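The second life of office furniture

Most office furniture is bought once and thought about twice: on the day it arrives and on the day somebody has to get rid of it. The years in between can be long. A decent storage cabinet will outlast three or four leases if it is kept dry and its doors are left square, but very few of them get the chance. When a firm moves, the desks and cupboards are often the last thing on the list, and by then the skip is already booked.

Calleo has been working on the other end of that problem for a little over a decade. It runs a warehouse on an old dairy site outside the town, where it takes in furniture from offices, schools and surgeries, sorts it, mends what can be mended and sells it on. Last year 3461 pieces came through the gate. Of those, 3191 left again as furniture. The rest were broken up for parts, board and scrap metal.

The work begins before anything is loaded. A surveyor walks the building with a clipboard and marks each piece with a coloured sticker. Green goes straight to the sales floor, yellow to the workshop and red to the breaking bay. Red is used less than it was. In the early years almost anything with a swollen edge was written off, but the workshop has since got better at cutting back damaged board and fitting a new lipping, and a cupboard that has stood in a puddle can often be saved by losing a couple of centimetres off the bottom.

Veneered furniture makes up the bulk of the stock. It is tidier than plastic-faced board and cheaper than solid timber, and for a long stretch it was the standard choice for council offices and managers' rooms alike. It also ages in a way that catches people out. Oak veneer shifts in colour with daylight, so a row of matching units from the same order may come out of the building in several shades, depending on which stood nearest the window. Calleo tries to keep sets together and sells them as they are. Staining one unit to match another was tried for a while and given up, as the colours drifted apart again within a year.
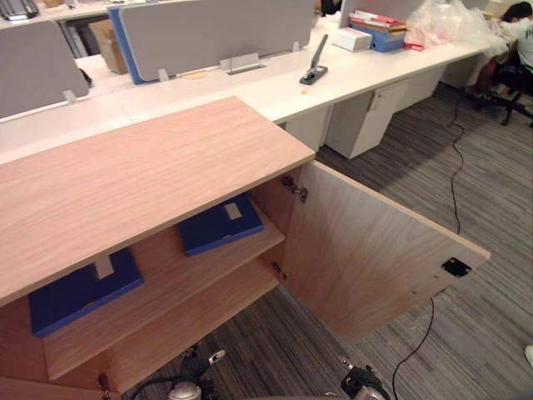 Hinges take up more bench time than any other part. A concealed hinge has two or three adjusting screws, and a door that drops or catches can usually be put right with a screwdriver in a few minutes. The trouble starts when the screws have pulled out of the board. The old hole has to be drilled clean, plugged with a glued dowel and left overnight before it will hold again. The workshop keeps a wall of small drawers filled with hinges taken from broken units, sorted by maker and by the angle they open to. Some of the patterns went out of production long ago, and those drawers are the ones the staff guard most closely.

Locks are the other regular headache. Keys go missing in a move, and a locked cupboard with no key is worth very little to anybody. Many makers stamped a number on the face of the lock, which allows a new key to be cut for a few pounds. Where the number has worn away the lock is drilled out and replaced, or simply left off if the buyer doesn't mind. Plenty don't. A good share of the cabinets sold here end up in spare rooms and hallways, holding board games and wrapping paper.

That shift towards home buyers has changed the trade. A few years ago nearly everything went to small firms and charities fitting out their first premises. Now the Saturday-morning sort of customer, with a tape measure and a small car, accounts for a large part of the takings. They want low cupboards, narrow bookcases and desks that will go up a staircase. The big boardroom tables are harder to shift. One from Sárközi, a long oval in walnut, has been on the floor since January and is at present used for folding dust sheets.

Prices are set by condition and by how easily a thing will sell. A plain two-shelf cupboard in fair order is £58. A similar one from Bilterier will fetch more, mainly for its thicker back panel, which keeps the carcass from racking when it is moved. Buyers who know what they are looking for tend to go round the back first. They also check that the shelves are the originals, as a shelf cut down from another unit will often sag.

Other groups have started along the same lines. Jarura, on the coast, deals mostly in school furniture and swaps surplus stock with Calleo every few months. The lorry goes out with chairs and comes back with cupboards, and the two share the cost of the fuel.

Space is what limits both of them. Cupboards are mostly air, and they can't be nested or stacked very high without marking the tops. Calleo has asked its landlord about the old cold store next door, which has a sound roof and a loading door at the right height. The lease is still being discussed. For the time being the yellow-sticker stock stands two deep along the workshop wall, and the gate closes to new deliveries at 4 in the afternoon so that there is time to clear the yard.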